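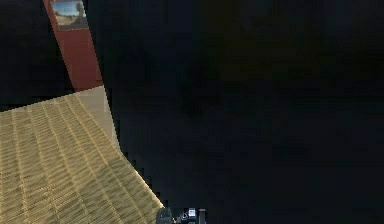
Week two of teleoperating in simulation. Posting notes as I go, mostly so Boris and Mimoza don't have to ask me the same things when they start.

The job is to drive the arm by remote control through a household task, over and over, and save each run as a demonstration. The policy gets trained on those. We want 674 good ones for the first task set. I'm at 20.

Twenty is lower than it sounds. I've recorded a lot more than that. Most got thrown out in review.

Main reason for throwing one out: hesitation. If I stop for two seconds to work out where I am, the recording has two seconds of the arm doing nothing, and the model learns that as part of the task.

Second reason: I finish the task in a way that only makes sense if you know what I was thinking. Dalia Kalniņš reviews my runs and her comment on one was "why did you go left." I went left to get a better look at the handle. There's nothing in the data that says so.

The wrist view takes the most getting used to. You get the top of the gripper at the bottom of the screen and whatever it happens to be facing. Turn a little too far and most of the screen is black. I've learned to look for the edge of something, a woven surface or a wall color, and work out my heading from that.

The red-brown panel with the little landscape on it is my landmark in this scene. Blue sky, dark tree, sandy ground. If I can see the tree I know which way I'm pointed. I've spent more time looking at that tree than at anything on my own walls.

Edges look like staircases at the resolution we stream. You stop noticing by the second day. Depth is harder. A flat beige strip with no texture gives you nothing to judge distance by, so I come in slower near those.

Controller settings, for whoever needs them: translation scale at half, rotation scale at a third, gripper on the trigger and not the thumb button. I had it on the thumb button the first week and kept closing it by accident when I rotated.

Yiğit Avcı asked why we don't just script the motions, given it's a simulator and we know where everything is. We tried that in December. The scripted runs were very clean and the policy trained on them fell apart as soon as the start position moved. The hand-driven ones are messier and they include recoveries, like backing off and coming in again.

So recoveries stay in. A fumble that I fix is a keeper. A fumble followed by me sitting there swearing is not. That's the whole rule.

Hand guiding is different, for the person who asked. At Tralivside they have a real arm you can grab and move through the task yourself. You feel contact, so you stop pressing when you should. With remote control I get no force at all and have to watch for the object to shift.

I did a day of hand guiding there in the spring. It was quicker to learn and harder on the shoulders. I'd take it for anything that involves pushing or wiping. For reaching and picking I'm fine at the desk.

Save your runs with the start pose in the name. Run 1041 on the shared drive is a good recording and we can't use it, as I didn't write down where it started and the log for that session was overwritten.

Dalia just passed three more from this morning, so 23. Break, then the drawer task. If anyone has a better rotation setting than a third, send it over.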